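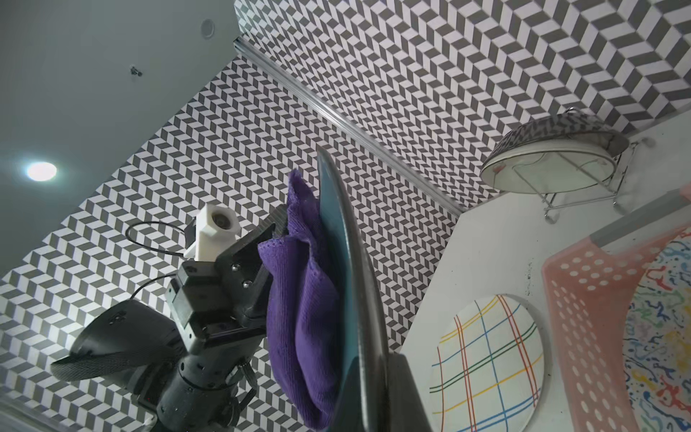

Right gripper lets go mid-wipe, then snaps shut again

tsion_t

Hi all! Long-time lurker, first real problem. I've been having the best time teaching my two-arm setup to wipe dishes (left arm holds the cloth, right arm holds the plate), and up until this month it was going so well that I was boring my whole family with it. My run counter says 1,114 and I could probably tell you about every one of them.

Now the right gripper has started letting go. Not every run. It picks the plate up fine, lifts, tilts, the left arm comes in to wipe, and somewhere in the wipe the right fingers just relax. Plate drops. Then after a second or two the fingers close again, hard and fast, on whatever is there. Last night what was there was my thumb. I'm fine! Bruise, no blood. But I was reaching in to grab the plate and I did not expect it to come back to life like that.

The log from Nirnura shows the gripper motor going quiet, then answering again as if it had just been powered on. No error code saved that I can find. The left arm carries on wiping air, bless it.

Things I've tried: new power supply, recalibrated both arms, swapped to a lighter plate. The lighter plate dropped too.

Anybody seen this?

---

ingeborg_a

Ooh, I know this one, or I think I do. Overload protection. The little gripper motors will shut off torque if they push against a stop for too long, and holding a plate by the edge while somebody rubs on it is pretty much the worst case. How far past contact are you telling the fingers to close? If your target position is "fully shut" and there's a plate in the way, the motor is straining the entire time.

Set the target so it's just a bit tighter than the plate and cap the current. Mine got so much happier after I did that. Cooler too!

---

Bleddyn Llewellyn

Before anyone tunes anything: please stop putting your hand in there. I love these little arms as much as anyone here, but a motor that drops out and comes back on its own is the one you don't reach toward. Cut the motor power first, then rescue the plate. If you don't have a stop button on the motor supply, buy one before the next run. I got mine at Griffiths for less than the price of lunch and it's the best part on my whole bench.

---

tsion_t

Point taken, Bleddyn. Ordered one!

Ingeborg, you're right that I had it set to fully shut. Fixed that, capped the current, and the motor does feel cooler to the touch. Ran it all evening and I was all set to come back here and declare victory. Then it dropped one. Same thing, quiet, then snap.

---

ingeborg_a

Hmm! Still might be overload, just slower to get there. What does the temperature log say right before the drop?

---

tsion_t

Totally boring. Flat line, nowhere near the limit.

---

Ourania S.

I'm going to disagree with Ingeborg (sorry! your current cap advice is great and everybody should do it). An overload trip on the ones I've used sets a flag and stays tripped until you clear it. It doesn't wake up and carry on. A motor that acts freshly powered on has been freshly powered on. You've got a break in the power to that one motor, and it comes and goes with wrist position. I'd bet on the cable.

Does it happen at one particular tilt?

---

ingeborg_a

Depends on the firmware, some of them do clear on their own. But I'll admit the flat temperature line hurts my case, ha.

---

tsion_t

Ourania, I went back through the logs and you might be onto something. Every drop is during the tilt, never while picking up. I hadn't noticed because the tilt and the wipe overlap, so I was blaming the rubbing.
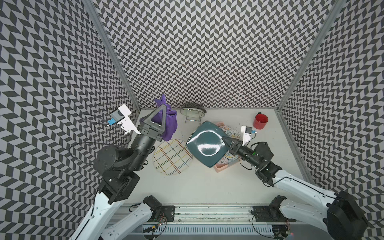
Cable slack was the last thing I would have suspected, and I've spent the whole morning staring at it. The way I have the arms working, the left one hardly turns its wrist, it just hangs on to the purple cloth and waits its turn. The right one does all the fancy stuff. You can see where it's got the teal plate lifted and tilted over the middle of the table, and there's a thin black cable up by that camera bracket curling away toward the wrist. That one's the camera and it has never given me trouble. The motor lead is tucked down where I can't get a decent look at it. The little green light on the side of the wrist is on there, and now I really want to know if it blinks when the fingers go slack. Going to film it.

---

Gwawr Dafis

Film it, yes, but do the wiggle test too, it's quicker. Arm parked, gripper closed on a sponge, hands well away from the fingers. Take a wooden spoon (I'm serious, it's perfect) and nudge the motor lead at each joint, one by one. If the fingers go soft you've found it.

Also, Bleddyn said stop button and I'd add one thing. A stop button doesn't help with the snap if your software sends the old close command the moment the motor comes back. There should be a check that says: if any motor drops off the line, torque off on everything and wait for a human. We put that in at Bullus after a wrist dropped onto somebody's phone, and I'd never run without it now.

---

Bleddyn Llewellyn

Seconding Gwawr. Though I'd be careful with "torque off on everything". If an arm is up high it comes down like a sack of potatoes. I'd hold position on the joints and release only the gripper.

---

Gwawr Dafis

Fair for tall arms. On small ones over a table I'll take a flop over an arm that's holding position with a bad power connection. We may have to agree to differ on that!

---

tsion_t

FOUND IT!!

Spoon test, 5 minutes. Shoulder fine, elbow fine, touched the lead where it goes into the gripper motor and the fingers went soft. The green light did go out and come back on the video, too. I pulled the plug and one of the crimps slid right out of the shell. All those wrist turns must have been working it loose, and the steep tilt was pulling it just far enough.

New lead from Imwood, almost 3 inches longer than the old one, with a little tie at the wrist so the plug never takes the pull. I tilted it back and forth for an hour with the sponge and it stayed on the whole time. Haven't done a long run with plates yet.

Stop button is wired in on the motor side. For the dropout check I went with Bleddyn's version for now, joints hold and gripper releases, but I might try Gwawr's on the left arm and see how bad the flop is over a towel.

Thank you all so much, this was fun even with the thumb.

---

Ourania S.

Yay! Check the same plug on the left arm while you've got the tools out. It's had the same number of runs.

---

tsion_t

Just did. Solid, but I'm ordering a spare lead anyway.

Contact us | Copyright Bullus Bench Forum | Back to top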